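11th December

The question of who receives a medicine first is usually settled long before the medicine exists. It is settled in purchase agreements, in options on future production and in the small print of public research grants. I have spent much of this autumn reading such agreements, and I set out my observations on one of them, the arrangement for the antifungal treatment developed by Kaltau.

The facts are not in dispute. Kaltau received public money for its early trials, then signed a supply contract with the purchasing office in Ballarent. The contract reserved the first 266 thousand courses for domestic hospitals. A further 227 thousand were offered to other buyers, at a price that was not published. By February, 26 countries had asked to join the queue, and most had been given no delivery date.

Defenders of the contract argue that a government which pays for research is entitled to its results. I have some sympathy with this view. Taxpayers carried a share of the risk, and ministers must answer to them if hospital shelves are bare. The difficulty lies in the length of the reservation. A priority period of a few months can be explained to a neighbour; one that runs until the domestic stock is full — whatever is happening elsewhere — is much harder to defend. 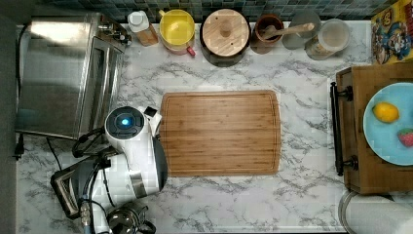 *The kitchen counter, with the bamboo board and the toaster oven.*

Perla Camacho, whose paper on shared purchasing I have recommended before, proposes a different order of business. Under her scheme, a fixed share of each month's output, around 25 per cent, would go to a common pool from the first day of production. Countries would draw on the pool according to the number of patients in hospital. The funding government would keep the larger part, and would know in advance precisely what it was giving up.

There are objections. The pool would need an administrator, and the Drenulano fund, which is often mentioned for the task, has never handled goods that must be kept cold. Manufacturers dislike monthly shares, as output in the early stages is uneven. Valdovinos, which fills the vials for Kaltau, has already asked that any such rule be measured over a quarter. That request seems to me reasonable.

I am less persuaded by the claim that a pool would discourage future research. The price paid per course would be the same, and the buyer would be known. What would change is the sequence of deliveries.

The consultation on the next round of contracts remains open, and I shall be sending a short response on the priority period and on the publication of prices. Readers who hold a different view of either point are welcome to write to me.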